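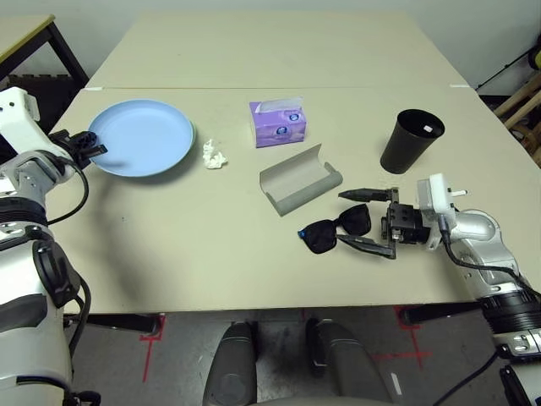

The Lost Property Table at Urnthorpe

Mar 1, 2022

The lost property desk at the Urnthorpe community hall handled 1482 items last year. Most were small, and most came in during October, when the evening classes start again and people bring coats with shallow pockets.

The woman who runs the desk has done the job for 11 years. She asked us to leave her name out, as she gets enough phone calls already.

Everything that comes in is laid out on a table before it goes on a shelf. "I want to see it flat," she said. "If you put a thing straight in a box you forget you have it. On the table, you look at it."

Sunglasses are the most common find after gloves. She keeps a pair and its case together only if they were handed in together. "People think any case goes with any glasses. I had a gray case here for months, and a man came in and knew it was his from the hinge. The glasses were in his car the whole time."

Glasses get folded and set down next to the case, with the case left open so she can check for a name or an optician's card. Opticians' cards have helped her return 62 pairs. Hillunine, the optician on the main street, will call a customer for her if there is a number on the card.

Plates are a different problem. They are left behind after potluck suppers, and hardly any have a label. "A blue plate is a blue plate," she said. "I put it out at the next supper and somebody takes it home. I hope it's the right person."

She keeps a box of tissues within reach to wipe lenses, though she prefers a cloth for anything expensive. Used ones go in the trash at the end of the shift.

Unclaimed items are held for three months. After that, glasses go to the collection bin at the Turunen pharmacy and dishes go to the hall kitchen. The desk is open from four to six, by the side entrance.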